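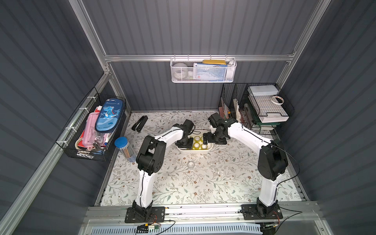 6. Quand les deux bras se bloquent au-dessus du plateau

Bon, si vous lisez cette section, c'est probablement que votre poste vient de s'arrêter avec le code 753 et que les deux bras se regardent en chiens de faïence. Pas de panique ! J'ai eu ce défaut assez souvent sur mon poste Vekuneo pour le traiter les yeux fermés (façon de parler, gardez-les bien ouverts).

Le 753, c'est un conflit de zone partagée. Chaque bras a son territoire, et le milieu de la table appartient aux deux. Quand les deux pinces demandent à descendre sur le même plateau au même moment, le contrôleur coupe le mouvement et maintient les bras en l'air. Tout le couple repose alors sur les moteurs, il ne faut donc surtout pas couper l'alimentation en premier. Je l'ai fait une fois, un matin où j'étais pressée, et le bras gauche est tombé de tout son poids sur un plateau de gobelets. J'ai épongé longtemps.

ATTENTION – Ne passez jamais la main entre les deux pinces tant que le voyant du contrôleur est orange. Orange veut dire « maintien » : un bras en maintien peut encore repartir.

6.1 Dégager les bras

1. Appuyez sur Pause dans l'interface, pas sur l'arrêt d'urgence. L'arrêt d'urgence relâche les moteurs au bout de 2 secondes, et on retombe dans mon histoire de gobelets. Évidemment, si quelqu'un a la main coincée, c'est l'arrêt d'urgence tout de suite et tant pis pour le plateau !

2. Notez quel bras affiche le défaut en premier dans le journal. C'est presque toujours celui qui est arrivé en retard, et vous en aurez besoin au point 6.3.

3. Placez-vous du côté du rail et soutenez le bras droit sous l'avant-bras, paume ouverte, loin du coude. Le boîtier du coude pince très bien les doigts.

4. Sélectionnez « Bras D », puis « Mode libre ». Le bras devient mou d'un coup, c'est normal, vous le tenez.

5. Remontez-le doucement vers l'arrière et vers l'extérieur, jusqu'à ce que la pince ne soit plus au-dessus du plateau. Gardez un œil sur le câble qui fait une boucle près du coude : s'il tire, arrêtez-vous et redonnez-lui du mou.

6. Repassez en « Maintien » avant de lâcher. Avant, pas après !

7. Même chose à gauche. Si les pinces sont vraiment nez à nez, sortez le bras droit en entier avant de toucher au gauche.

8. Retirez le plateau à la main une fois les deux bras dégagés, en le gardant bien à plat si les gobelets sont pleins.

Note – À deux, c'est beaucoup plus confortable. Ditte Egilsson tient le bras, je clique, et on se parle à voix haute à chaque étape.

6.2 Vérifier la table

Un blocage laisse souvent des traces. Regardez d'abord autour du plateau, pas seulement dedans : un gobelet isolé, des petits morceaux transparents sur la nappe, ce genre de choses. Le verre clair se voit très mal sur un revêtement à motifs, alors je passe une lampe de poche en lumière rasante et tout apparaît. Ramassez les éclats à la pince à épiler, puis passez un chiffon.

Profitez-en pour écarter tout ce qui peut se trouver sur la trajectoire de retour. Une agrafeuse, un pot de crayons posé au pied d'un bras, ça paraît inoffensif, mais un retour à l'origine balaie large. Les paniers accrochés aux parois peuvent rester en place si rien n'en dépasse.

Jetez aussi un coup d'œil à la visserie des embases et aux câbles qui en sortent. Un câble coincé sous une embase donne des 753 à répétition sans que la trajectoire y soit pour quoi que ce soit.

6.3 Relancer

1. Ouvrez l'onglet « Zones » et vérifiez que la zone centrale est bien en « Priorité alternée ». Après une mise à jour, elle repasse parfois en « Libre » toute seule (le bug est signalé depuis août, j'attends toujours).

2. Réglez le délai d'attente à 650 ms pour le bras que vous avez noté tout à l'heure. En dessous, chez moi, ça recommence au bout de quelques cycles.

3. Acquittez le défaut. Le voyant passe au vert.

4. Lancez un retour à l'origine, un bras après l'autre, à vitesse réduite, le doigt près de Pause.

5. Faites tourner un cycle complet à vide, sans plateau. Si tout va bien, remettez le plateau avec des gobelets vides avant de reprendre pour de bon.

Si le 753 revient dans l'heure, ne vous acharnez pas. Exportez le journal (menu Service, « Exporter ») et envoyez-le à Lizelle Ngcobo en indiquant le bras fautif et la valeur du délai. Le journal garde 3 000 lignes et écrase les plus anciennes, donc exportez avant de relancer quoi que ce soit.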